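How a League Table Works
A guide for young readers from the Hatavberg Junior Football League 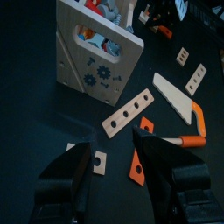

A league is a competition in which every team plays every other team, usually over many months. The league table is the list that shows how each team is doing. It is put together from small pieces of information, and each piece has its own job. A toy toolbox is a useful comparison: bolts, nuts and gears may share one box, but a bolt does not do the work of a gear. In the same way, wins, draws and goals all go into the table, and each one is used differently.

What the letters mean
Most tables have a row for each team and a column for each kind of number. The columns have short names to save space.
P means games played.
W means games won.
D means games drawn, when both teams finish with the same score.
L means games lost.
F means goals for, or goals the team has scored.
A means goals against, or goals scored by the other teams.
Pts means points.

How points are given
A win is worth three points. A draw is worth one point to each team. A team that loses receives no points for that game. Many years ago a win was worth only two points in most football leagues. The change to three was made to encourage teams to try to win — a draw became less attractive once a win was worth so much more.

Suppose that Rerer has won four games, drawn two and lost none. Four wins give 12 points and two draws give two more, so Rerer has 14 points. The team with the most points is placed at the top.

When two teams have the same points
Teams often finish level. Our league then looks at goal difference. To find it, take the goals a team has let in away from the goals it has scored. If Swati has scored 20 and let in 16, its goal difference is plus four. If Fostell has scored 16 and let in 20, its goal difference is minus four. Swati would be placed higher. If the goal difference is also the same, the team that has scored more goals goes first.

Why the table can look unfair
During the season, some teams may have played more games than others. A game may be put off when the field is frozen or flooded. The team then has a "game in hand," and it may move up when that game is played. Always check the P column before deciding which team is doing best.

Our own table is updated every Saturday at 6 p.m., after the referees have sent in their results. Players who find a mistake should tell their coach, who will contact the league office.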